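Headphones and Their Long, Long Cables

Written for young readers by Mali Kneath

Have you ever pulled a pair of headphones out of a bag and found a big knot instead of a cable? Then you are in good company. This happens to children, to teachers and to people who work with music every day.

On this page we look at headphones: what parts they have, how the sound gets into your ears, and how to put the cable away so that you can use it again tomorrow without getting angry.

What are the parts called?

The long curved piece that goes over your head is the headband. On most headphones you can make it longer or shorter, so the same pair fits a small head and a big head. Some have a part that slides, and some have a thin metal wire that moves in and out.

At each end of the headband there is an ear cup. The ear cup is like a small round house, and the part that makes the sound lives inside it. Around the edge of the ear cup there is a cushion. The cushion is soft so that your ears do not hurt, and it also keeps some of the noise of the room outside.

Then comes the cable. It carries the music from the player to your ears. At the end of the cable is the plug. A plug is often a gold or silver color at the tip, and this tip is the part that you push into the hole. The hole has a name too. It is called a jack, or a socket. (Many people say "jack" for the plug also, so do not worry if you mix them up. Grown-ups do it all the time.)

How does the sound get in?

Music cannot walk through a wire. What goes through the wire is electricity, a very small amount of it. Inside the ear cup there is a coil, which is a very thin wire wound in a circle, and next to it there is a magnet. When the electricity comes into the coil, the magnet pushes it and pulls it, very fast. The coil is glued to a thin sheet, and the sheet shakes together with the coil. The sheet shakes the air, and the air shakes a small skin inside your ear. Your brain does the rest and says, "Oh, this is my favorite song!"

How fast is the shaking? For a high note, the sheet can go forward and back 1,000 times in one second. Try to clap your hands that fast. You will not even come close.

Try this: put your fingers softly on your throat and hum. Do you feel the shaking? Your voice shakes the air too, and you do not need a cable for it.

Left and right

Most headphones have a small L on one side and a small R on the other. L is for the left ear and R is for the right ear. You can wear them the wrong way and you will still hear everything, but the sounds will change places. If a car in a film drives from left to right, you will hear it drive from right to left. Try it one time, it is quite funny.
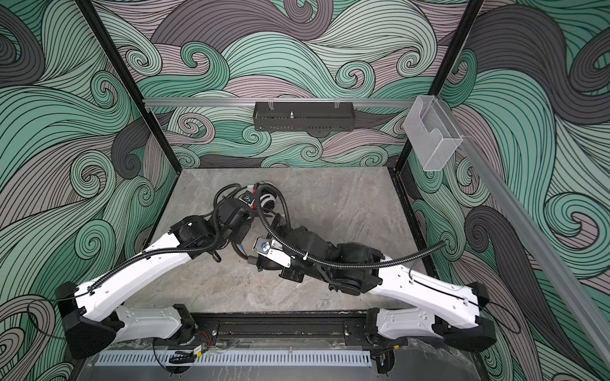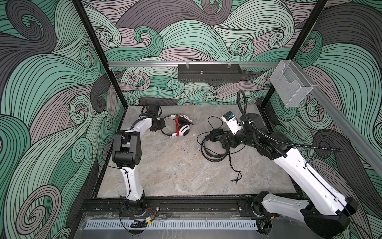
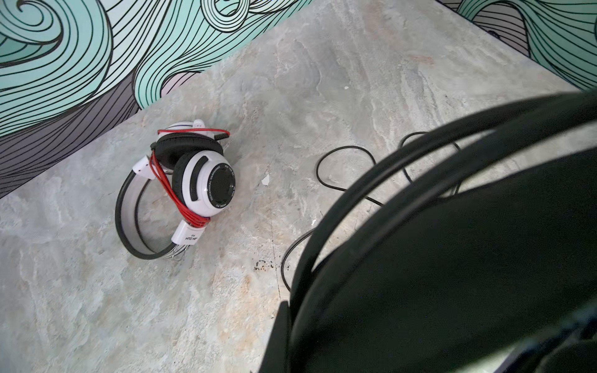
Cables have many ways to lie on a table!

Why do cables make knots?

A cable is long and thin and it bends easily. When it lies in a bag, and the bag goes up and down on your back, the cable moves a little with each step. The end of the cable slips under a loop. Then it slips over another loop. After enough steps, you have a knot, and you did not tie it!

Two things make it worse. The first is a long cable, which has more places to cross over itself. The second is a lot of free space. A cable in a big bag can move everywhere, but a cable in a small pouch has to sit still. This is why I keep mine in an old sock - a clean one, I promise.

How to put the cable away

You need your headphones and a soft tie. A ribbon is fine, or a strip of the kind that sticks to itself.

Take the plug out first. Hold the plug with your fingers and pull it straight. Do not pull on the cable, because the thin wires inside can break.

Put the headphones on the table and let the cable hang down over the side for a moment. If it is twisted, it will turn slowly and become straight again.

Now hold the cable in one hand, close to the ear cup. With the other hand make a loop as big as a small plate and give it to the first hand. Make one more loop and give it also. Go on until you come to the plug.

Put the tie around all the loops. It should be snug and not tight.

Some people wrap the cable around the headphones themselves. This is quick, and it is all right if you wrap softly. If you pull hard, the cable bends too much at the place where it goes into the ear cup, and this is the weakest place of all.

My friend Buppha Sitthichai repairs radios and headphones, and I asked her what breaks most often. She told me it is the cable, nearly always, and nearly always close to one of its ends.

And if there is a knot already?

Do not pull! Pulling makes a small knot into a hard knot. Put it flat on a table with good light, find the plug, and follow the cable from there with your finger. Open the loops wide with two fingers and push the plug back through them, one after the other. It can take a few minutes. Be patient like a fisherman with his net.

Words to remember

Headband - the curved part that goes over your head
Ear cup - the round part at your ear
Cushion - the soft ring on the ear cup
Coil - wire wound in a circle
Plug - the end of the cable that goes into the player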